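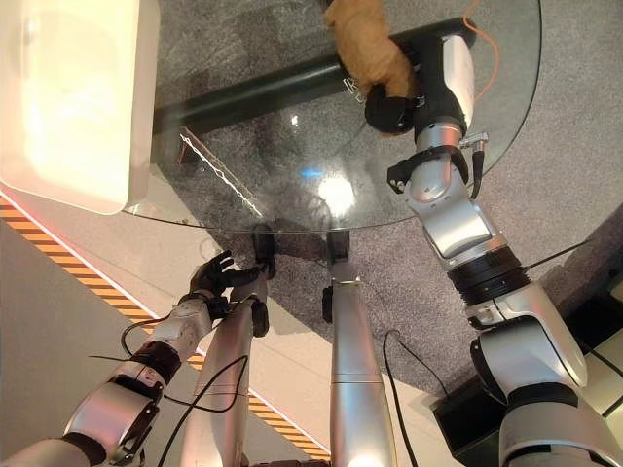 October, 8:40 a.m.

Walnut bath, second try. The first one came out gray on the Terker wool and close to nothing on the cotton, so this time I changed the soak and left the rest alone. Hulls went into rainwater last night with the lid on. By this morning the liquid was dark and smelled like a wet basement, same as last year's good batch.

Scoured the wool in the big pot with a little dish soap and let it cool in the pot. Didn't rinse under the tap this time. The tap runs cold and I think that's what felted the Olitz skeins in the spring. The Chowdary cotton got washing soda and a full hour at a simmer. The water came off yellow, so whatever they finish it with was still on there.

Alum for the wool only. The cotton goes in plain, and I'll try soy milk on it if it stays pale again.

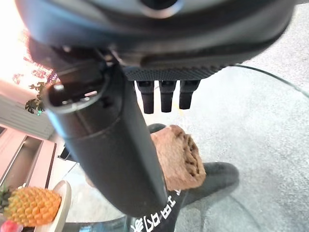
11:15 a.m.

Three skeins of wool and one length of cotton. Brought the heat up slowly and held it just under a simmer. The thermometer on the left burner reads low, so check it against the glass one before believing it. Strained the hulls through an old pillowcase first. Last time I skipped that and spent the evening picking bits out of the yarn.

Turned everything every 10 minutes or so for the first hour, then left it. The wool took color fast. The cotton was tan at best when I lifted a corner, and streaky where it had folded on itself. Needs a wider pot or less cloth.

Recipe card 3025 says to add iron at the end. I held back one skein to try that and left the others without. The iron jar is nearly empty and the lid has rusted on. Need to order more from Trastmont, along with alum, and ask if they still sell the small bags.

Pulled the iron skein after a few minutes. It went from brown to almost black, darker than I wanted. Half the iron next time.

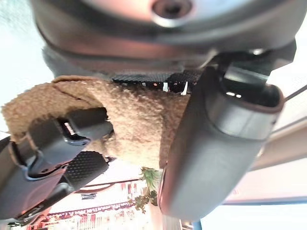 4:30 p.m., out and hanging

Two plain skeins are a warm mid brown and match each other well. The iron skein is very dark, a bit harsh to the touch. Rinse water still had color after the fourth change, so I stopped there and will wash it again after it has dried.

Cotton is a weak beige. Not worth keeping as is. Overdye it in the leftover bath or use it for test strips.

Bath saved in the covered bucket under the sink, labeled. If anyone needs the bucket, move the bath to a jar and don't pour it out.

To do: light test on the plain brown, one strip in the south window, one in the drawer. Clean the pillowcase. Write up the iron amount on the card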